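May
By Theresia Trummer

I have kept a packet of wipes within reach of every table I've ever worked at, and for years I treated them terribly. I'd tear the wrapper, leave the lid half open and then grumble a week later when the top ones had gone stiff as cardboard. These days I press the lid down all the way around with my thumb - it takes a second - and turn the packet over for the night so the moisture settles back toward the opening. 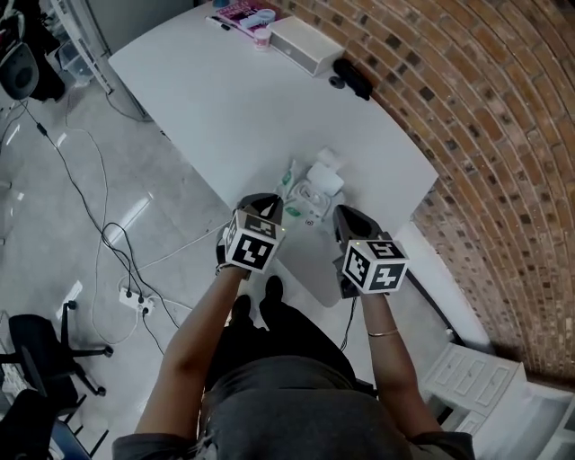

How do you clean a big white tabletop without leaving streaks?

Pick up the wrappers and crumpled tissues first, then wipe in long strokes from the far end toward yourself, turning to a fresh side of the wipe whenever it looks gray. Go over it with a dry cloth before it has time to dry by itself.

I give our table some 15 minutes at the end of the day, and that includes hunting for the cloth! If a packet has dried out, a spoonful or two of clean water and an hour with the lid shut will usually make it good enough for dusting shelves.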